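Last updated April 10, 2024
2 min read

Prindeo Quarterly, the November issue: a reader's review

I have been getting Prindeo for two years now, and the November issue is the first one I read cover to cover in a single evening. It's that good! If you don't know it, it's a small press magazine about paper, printing and the odd corners of the book trade, 145 pages this time, with hardly any ads until the back.

The big feature is on the Naltis bindery and its hand-sewn almanacs. I expected a nice puff piece and got seven pages on thread tension – with diagrams – and I loved every one of them. The writer clearly spent real time at the bench. There's a sidebar on wheat paste that I have already copied into my own notebook.

After that comes a long essay on the Trajkovski map catalogs, all 1169 entries of them, which sounds dry and isn't. The reproductions are sharp enough that I could read the river names without my glasses. The fold-out in the middle is gorgeous, though it's glued in a little tight and I was nervous opening it the first time.

Now the paper. They switched to a heavier uncoated stock and it feels wonderful, a bit toothy, and the blacks are softer than before. Some people will miss the gloss in the photo pages. I did for one article (the one on foil stamping, where you really want the shine) and then forgot all about it.

Gripes? The letters section has shrunk to a single page, and the type in the captions is too small and too gray. The Nivton crossword is back, but the answers are on the facing page again, so keep a bookmark handy.

It also travels well. Mine went in a backpack for a week and came out with one soft corner. The spine hasn't cracked, even at the fold-out.

I've already renewed, and I ordered a second copy of this one for my sister, who will want the almanac piece.

14 shares · 7 comments
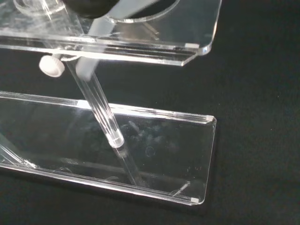

Her copy is coming by regular mail, and if the corners hold up as well as mine did I'll order the spring issue the same way.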